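Tamihana Robotics Club: getting the arm to hover over the mug in sim

Do this before you touch the real arm. Takes one club session, less if your laptop is decent.
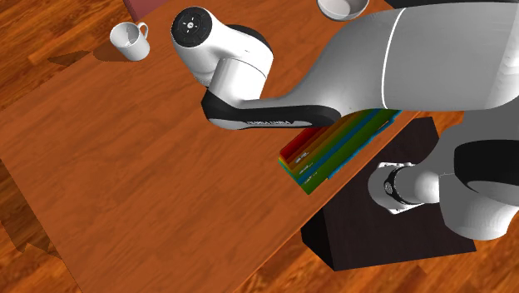
You need the Ustemell sim installed and the table world from the club drive. Old world file won't load, get the August one.

1. Open the world, hit reset. Wait til the arm stops moving.

2. Click the mug, copy its x y z into your script. Mug only. Last term half of us grabbed the table origin by mistake and the arm went strait down.

3. Add 100 mm to z. That's your hover point. Don't go lower yet.

4. Set max steps to 300. If it hasn't got there by then it's stuck, stop and look at the joint angles.

5. Run it slow. Watch the elbow, not just the wrist. Wrist can be fine while the forearm is heading for something else on the table. If it gets close, add a waypoint higher up and go over the top.

6. Change the seed to 882, run again. Then 1126. Same script, no edits between runs. 1126 is the nasty one.

7. Save the logs to the Flakance folder, your team name first in the filename.

Common problems

Arm shakes at the end: gain too high. Halve it.
Arm doesn't move at all: you forgot to un-pause. Everyone does.
"IK failed": point is out of reach, check your units. Meters vs mm agian.

Grasping is the next page. Get all three runs clean first.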